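件名: Re: 机の上、どこまで減らせますか

みなさん、こんばんは。いつも読むばかりなのに、この話題だけは黙っていられなくて出てきました(長いです、先に謝っておきます!)。

> 引き出しのない机を使っている方に質問です。
> うちは天板と脚だけの机で、ペンも付箋も本も全部上に出ています。
> 箱を買うと箱の中が散らかるし、買わないと天板が散らかります。
> みなさんは机の上に何を残して、何をどけていますか。
> あと、ヘッドホンの置き場所が毎回決まらず困っています。
> 吊るす派、置く派、どちらでしょう。

うちもまったく同じ、引き出しなしの木の机です。黒い金属の脚で、天板は明るい茶色、節がぽつぽつある木。引き出し付きの机は前に使っていたんですが、あれは引き出しの奥が時間の止まった場所になるんですよね。引っ越しのときに開けたら乾いたのりが3本出てきました。それで次は絶対に引き出しなし!と決めて今の机にしたのに、今度は上に積むようになったという、まあ、よくある話です。

2月に一度、覚悟を決めて天板のものを全部床に下ろしました。全部です。床がグレーの織りのカーペットなので、クリップみたいな小さいものを下ろすと目がちかちかして探しにくいんですけど、それでも下ろす。で、一日使ってみて、手が伸びたものだけ上に戻すというやり方です。このメーリングリストで前にどなたかが書いていたのをまねしました。

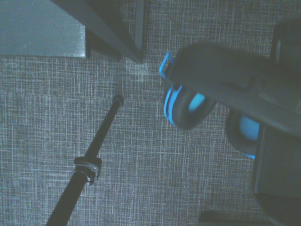
床に下ろしたものって、その日のうちに行き先を決めないと、翌日にはもう「床に置いてあるのが普通」になるんです。わたしは長いもの、棒っぽいものが特にだめで、壁に立てかけると倒れるし、寝かせると自分が踏むし。結局、長いものは机の奥の壁ぎわに沿わせて寝かせることにしました。椅子を引いても当たらないので、今のところこれで平和です。もっといい方法があったら教えてください。

さて、ご質問の「何を残すか」。うちで生き残ったのはこんな顔ぶれです。

・仕切りのあるグレーの小物入れ
左の奥の角に置いています。ペン、マーカー、鉛筆は奥の仕切り、ピンクの付箋と白いメモ用紙は左の端。最初はJarnusというお店の、ふた付きの深い箱を使っていたんです。2,000円。見た目はすっきりするんですが、ふたの上に物を置くので、開けるたびに全部どかすことになって、だんだん開けなくなりました。ふたなし、浅め、仕切りあり。わたしにはこれが合っていました。ペンはまだ多いです。青いのも黒いのも白いのもあります。

・ベルが二つの黒い目覚まし時計
奥の壁ぎわです。時間を見ようと思ってスマホを手に取ると、そのまま20分どこかへ行ってしまうので、針の時計を置きました。白い文字盤に黒い数字、これ以上ないくらい普通の時計です。ペン立ての近くだと文字盤が隠れるので、少し離すのがこつ。

・本は立てて、少しだけ
壁に寄せて、今読んでいるものだけ立てます。前はRekoのブックエンドを両側に置いていたんですが、あれがあると「まだ入る」と思ってしまって、どんどん増えるんです(わたしだけですか?)。ブックエンドをやめて壁にもたれさせるだけにしたら、増やしすぎるとずるっと倒れるので、自然に減りました。読み終わったらすぐ本棚に戻します。戻す約束です、一応。

・黒いデスクライトと、キーボード付きの電話
ライトは右側。電話は奥のふちのほうに寝かせておきます。ボタンのキーボードがついた黒いのです。手前に置くと腕が当たって、書きものがしづらいので奥です。

・ヘッドホン
黒に青のふちどりの、耳をすっぽり覆うタイプ。天板の真ん中あたりが定位置になっています。
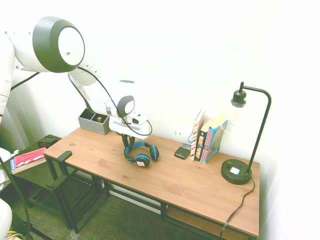
ヘッドホン、吊るすか置くか

ここがいちばん書きたかったところです。わたしは両方やりました。

まず吊るす派だった時期。Ledesmaの、天板のふちにねじで挟むフックを買いました。500円。吊るした姿はかっこいいです、それは認めます。でもうちの場合、フックが膝の近くに来てしまって、立ち上がるたびに引っかけるんですよ。位置を変えると今度は椅子の背に当たる。机の幅に余裕のある方や、横に棚板がある方なら、たぶん快適だと思います。うちも右側の下に棚があるので、そこに置けばいいと家族に言われたのですが、かがむのが面倒で三日でやめました。

次に、スタンド。Skuvowの、首の長い木のスタンドを人に譲ってもらって、しばらく使っていました。これは悪くなかったです。ただ、片手でかけると倒れる。両手でかけると倒れない。毎回両手を使えばいいだけなのに、それができないのが人間というか、わたしというか。

で、今は置く派です。スタンドもフックもなしで、天板にそのまま。置く派と名乗るのもはずかしいくらい、ただ置いています。でも、決まりを2つだけ作りました。ひとつは、ヘッドバンドを手前にして置くこと。使うときにすっと持てます。もうひとつは、ヘッドホンのまわりには何も置かないこと。時計も本も小物入れも奥の壁ぎわに寄せて、手前と真ん中は空けておく。そうすると、ノートを広げたいときにヘッドホンをひとつ動かすだけで机が使えます。これがすごく楽で!

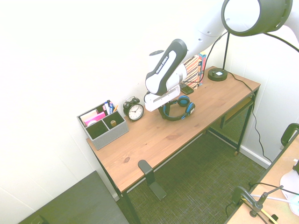 ヘッドホン、目覚まし時計、左奥にペンと付箋の小物入れ。

ちなみに持ち上げるときは、耳当てではなくヘッドバンドの真ん中を持つ癖をつけると、あとで向きを直さなくてすみます。耳当てのほうをつかむと、くるっと回って線やら何やらに引っかかるので。前に耳当てを持って振り回して、ペンを全部床にばらまいたことがあります。あのときのペンの1本は、いまだに行方がわかりません。

質問された方は、付箋も本も全部出ているとのことでしたが、引き出しがない机なら出ているのは仕方ないと思うんです。うちも出ています。奥の壁に沿って一列に並べるだけで、ずいぶん違って見えますよ。箱を買うのは、並べてみて、それでもころがるものが残ってからで十分かなと。ペンと付箋くらいだったら、小さい仕切り付きがひとつあれば入ります。

わたしからも質問していいですか。机の上のケーブル、どうしていますか? 本の後ろに青い細いのが一本通っていて、ずっと気になっているんです。壁にテープでとめると跡が残りそうだし、天板の裏に回すには長さが足りないし。木の天板に使えて、はがせるものをご存じの方がいたら、ぜひ教えてください。

それから、前に話の出ていた「全部下ろす日」をまたみんなでやりませんか。わたしは次は本棚をやるつもりです。こわいです。

長々と失礼しました。返信は急ぎませんので、みなさんの机の話も聞かせてください。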